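I'd been told Telmo Vidal was a hard man to get hold of, so I was a bit thrown when he rang me back inside ten minutes and asked if I liked soup. I do like soup! So that's how I ended up in his kitchen above the shop in Vanness, with a bowl on my knee and a cat trying to get into my bag.

Telmo has been mending clothes for a living since he left school. He learned from an aunt in Loren who took in curtains and school uniforms, and he still has her shears. "They're terrible," he told me. "Too heavy, and they pull to the left. I use them for paper."

I wanted to know what people bring in. Trousers, mostly, he said, and then coats as soon as it gets cold. He keeps it all in a ledger (pencil, tiny handwriting) and last year's came to 702 jobs, of which 304 were zips. He read that out to me with real gloom. "A zip is an hour of your life and the customer thinks it's five minutes. I've put zips in the same anorak twice. Lovely man. He yanks."

What he likes is cord. He got quite worked up about it – the spoon went down and everything. People ruin it with the iron, he said, pressing straight on to the right side until the ribs go flat and shiny. "Steam from the back, towel underneath, and then leave it alone. Hang it up. Go for a walk." And he'd like us all to check which way the pile runs before we cut a patch, because a patch going the wrong way looks like a different colour. I've done exactly that, on both elbows, and I kept my arms folded for a while.
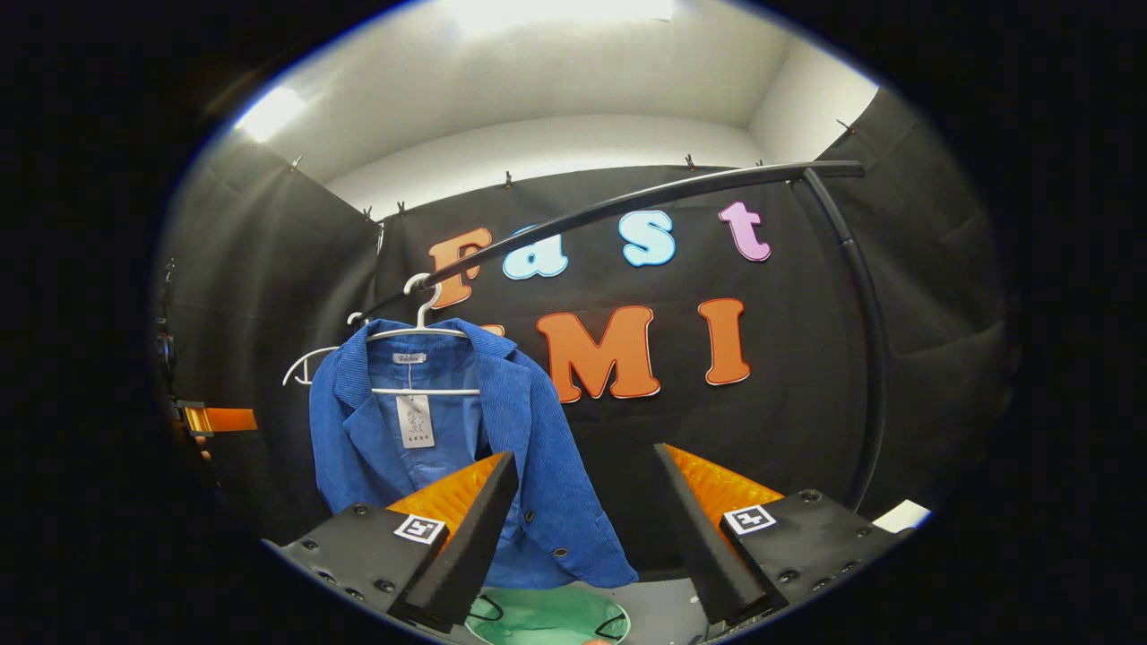

Rosalind thinks he's too hard on the iron, and she said so when she came up with the post: a cool one through a damp cloth has never hurt a jacket of hers. Telmo let that go by, but he did pass her the bread.

In March he's starting evening classes in the back room, seven people at a time, bring your own mending. I asked if beginners were welcome. "Beginners are best," he said. "They still read the care label."

I've put my name down. I'm bringing the elbows.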